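Okay, a few of you asked what I've been doing all November, so let me try to explain my job in short posts before my coffee runs out.

I collect practice runs for a robot that lives in a simulator. I drive it through a chore by hand, the computer records what the arms and cameras did, and later the learning side tries to copy me. I'm basically a driving instructor who does all the driving.

The project is called Vatia. We're at 1,865 keepers as of this morning! A keeper is a run that passed review. The ones that didn't pass, we don't talk about (okay, we do, every Saturday, at length).

Evaristo Amato does our reviews and he is strict. I sent him 60 runs last week and 7 came back with the same note: "You paused." I did! I was thinking! But if I hover for four seconds deciding which way to go, the model learns to hover too, and then you've got a robot that stands there looking like me in the cereal aisle.

So now I plan the whole move before I hit record. I say it out loud, too. "Drive up, arms up, reach, close, back off." My neighbors must love me.

The other big thing is variety. If every run starts from the same spot, the model gets great at that one spot and falls apart two steps to the left. So we shuffle the start position, the wall colors, the floor, all of it. Some of the kitchens that come out of the shuffler are truly wild and I would live in several of them.

Someone asked what I look at while driving. Two views from this kitchen, one looking out over the robot's body and one from right behind the gripper fingers: 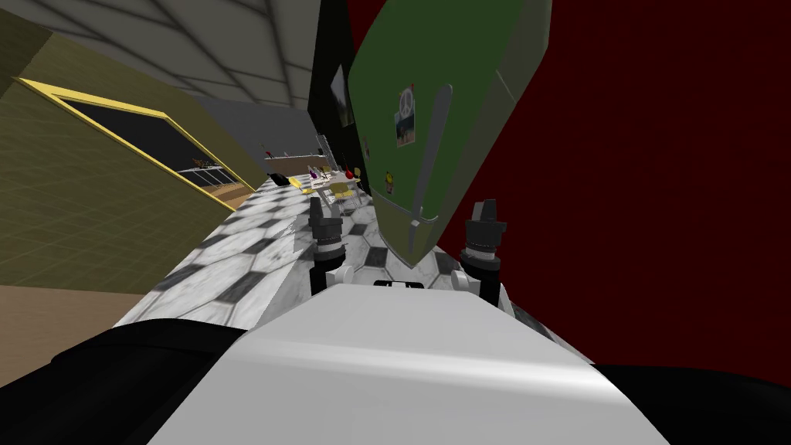
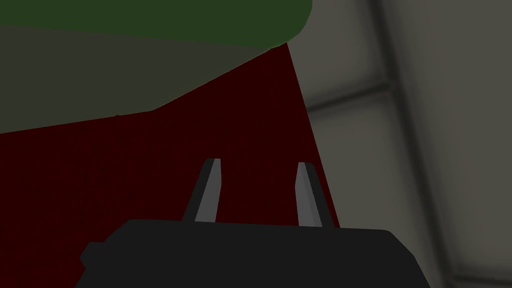 Switching between the wide view and the close one was the hardest habit to build. For my first couple of weeks I steered by the wide one only and bumped into everything. Áine Nic Giolla sat with me on a call and made me do an entire hour using just the close view. I hated it. My runs got so much smoother, though, so thank you Áine, I guess.

Also, label your runs while you still remember them! I left 193 of them for one Friday and had no clue what I'd meant by "good but weird."

Next batch is drawers. If you do this kind of work and have a trick for drawers, please reply, I'm begging. Mine keep opening halfway and I keep yanking.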